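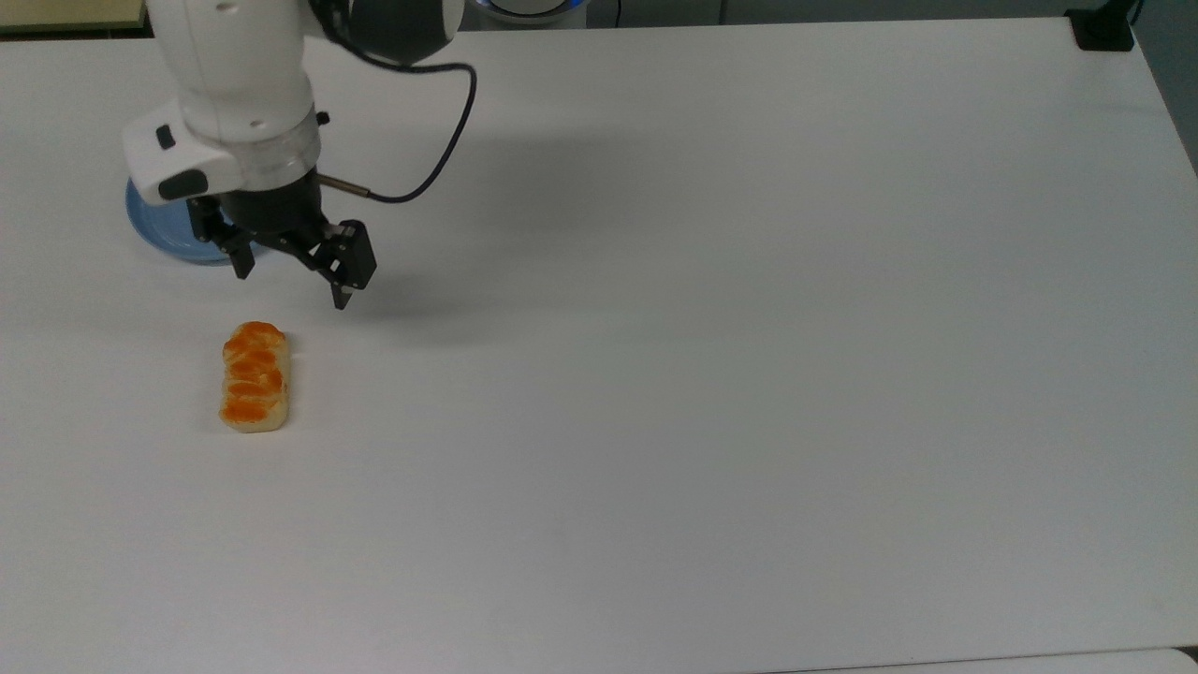
4.3 Fitting the Galtano boost gauge

Allow an afternoon. The box says an hour, but the box has never tried to get its hand behind a dashboard.

1. Park on level ground, switch off, remove the key and disconnect the negative battery lead. Find your radio code first.

2. Let the engine go cold. Turbos hold their heat and bear grudges.

3. Find the vacuum hose between the inlet manifold and the fuel pressure regulator. Cut it cleanly at the midpoint and push in the T-piece supplied.

4. Secure all three joints with the small clips. The spare clip is for the one you will drop into the undertray.

5. Feed the gauge pipe through the bulkhead grommet, well clear of the steering column and pedals.

CAUTION: Do not run the pipe near the exhaust manifold. It will melt, and you will be reading the boost pressure of the engine bay.

6. Connect red to an ignition-switched live, black to a clean chassis earth and orange to the dash lighting circuit.

7. Reconnect the battery and start the engine. At idle the needle should sit below zero. If it sits at zero, check the T-piece for leaks.

Note: Gauges with serial numbers ending in 202 have the orange and red wires swapped. Rosalía Montes in our workshop found this out the slow way - please read your label.

8. Set the warning light using the screw on the back. Turn it gently - it is brass, and it strips.

For replacement pipe, order part 2564. For clips, order part 563, and perhaps order two.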